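Ticket 2729: Hodcombe cap-hanging set
Status: reopened

Otlow closed this as "operator variance". I don't buy it. Of 1,000 episodes, 454 failed the filter, and one tired operator doesn't explain that. 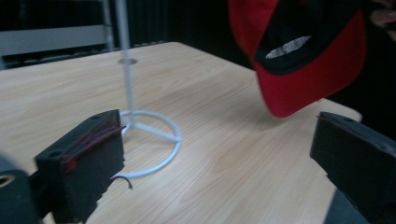
Red cap, hand in shot top right, gripper open.

Fingers on the cap with the jaws wide apart, and the filter still passed it as a clean demo. Why? Please rerun with the hand check on before anyone trains on this.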